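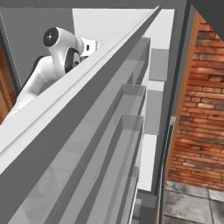 Plestasa opens second bakery school kitchen in Wonthorpe

Wonthorpe, 7 February 2025. Plestasa, the bread and pastry school from Warkley, announces the opening of its second teaching kitchen. The new location is in the former grain store on the canal side of Wonthorpe, and it will receive its first students this spring. Registration is open from today.

The school began in Warkley with evening classes in sourdough for people who bake at home. Over the years many students asked for longer courses, and some of them wished to change their profession. In the Warkley kitchen there was no more space for this. The waiting list for the professional course became longer than one year, and the school decided to look for a building where bread can be made at night and taught during the day.

The grain store was not in use for a long time. The outside walls and the loading doors were kept as they were, and the floor was made new with a drain, so that it can be washed after each shift. The deck ovens stand on the north side. The proofing room has its own temperature control, and the flour is stored on the upper floor, as it was in the old times of the building.

Three courses are offered in the first season. The home baker course takes two weekends and treats wheat and rye breads, the care of a starter, and simple shaping. The pastry course is for students who have already some practice, and it gives most of its hours to laminated dough. The professional course takes six months. It includes night work in the production team and a final week in which each student plans and bakes the full offer of a small shop.

The professional course has 60 places per year. Applicants do not need a diploma, but they are asked to spend one trial night in the kitchen before they sign. "We prefer that a person learns on the first night if the hours are good for them," the school says. "It is a beautiful work, but it starts when other people go to sleep."

Bread from the courses will be sold in the front shop under the name Tawhiri, which is also the name of the dark rye loaf that the school has baked from its first year. The shop is planned to open in July. Until then, the loaves can be ordered at the Warkley counter and collected there the next morning. The loaves which are not sold will go to the community kitchen in Wonthorpe at the end of each day.

Plestasa also gives a grant of $2,000 to students of the professional course who have a low income. The grant is paid at the start of the course and can be used for rent, travel or work clothes. It does not have to be paid back. Requests must arrive together with the application form.

Visitors who want to see the kitchen before they register can make an appointment with the Warkley office. Groups are welcome, and schools can ask for a short morning lesson with baking of rolls.

About Plestasa
Plestasa is an independent school for bread and pastry with teaching kitchens in Warkley and Wonthorpe. It offers courses for home bakers and for people who prepare to work in the trade.

Press contact
Plestasa, Press Office, Warkley
Photos of the breads and the course program are available on request.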